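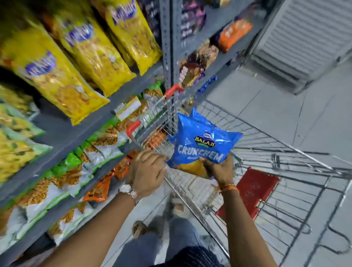 Balaji Crunchem Masala, blue packet, at the cart. Snack aisle.

July, store notes, 4:10 pm

Second shopping run for the Kallent packet comparison. The first run covered biscuits and noodles and is written up a few pages back. Today was fried snacks only, small and medium bags, bought off the shelf at normal price.

Went with one of the wire carts again. The hand baskets fill up too fast with puffed bags and the ones at the bottom get squashed, which spoiled two seal tests last time. Bags go in a single layer in the cart, nothing on top. Heavy things go in a separate trip.

Procedure in the aisle, same as before:
Pick from the second row back, not the front one.
Hold the packet by the edges and read the front panel first, then the back.
Write down name, flavor, net weight, price, pack date, batch.
Press test by hand, scale of soft / medium / tight. Both hands, thumbs near the middle, no squeezing at the seals.
Into the cart.

The Crunchem goes in the glossy group. Glossy film is a nuisance to read under store lights and I had to tilt several packets to find the batch code. Matte ones are much quicker. Worth adding a column for this, as the labeling people at Britico asked how long a shopper needs to find the date. I timed a few with my watch. The slowest was 20 seconds, the quickest I didn't bother to write down properly, so ignore that column for today and I'll redo it.

Color note: blue is used for masala here, but on the Cerkia bags blue is plain salted. Sort by the printed flavor and leave color out of it. I mixed up one pair this way when entering the last batch and had to go back through the receipts.

Bill came to 414 for the lot. Receipt is taped inside the back cover. One item rang up 10 over the shelf tag, I let it go but marked it on the receipt.

Back at the bench, 5:45 pm. Bags laid out on the long table, numbered with tape on the back panel so the fronts stay clean for the print check. Numbering carries on from 100. Don't stack them, and please don't open any until the weights are done. Scale needs leveling first, it was drifting again this morning.

To do:
Weigh all, sealed.
Measure top and bottom seal width.
Ask Khương for the larger size of the same flavors, they had none out today.
Redo the date-finding times with someone who hasn't seen the packets.
More tape.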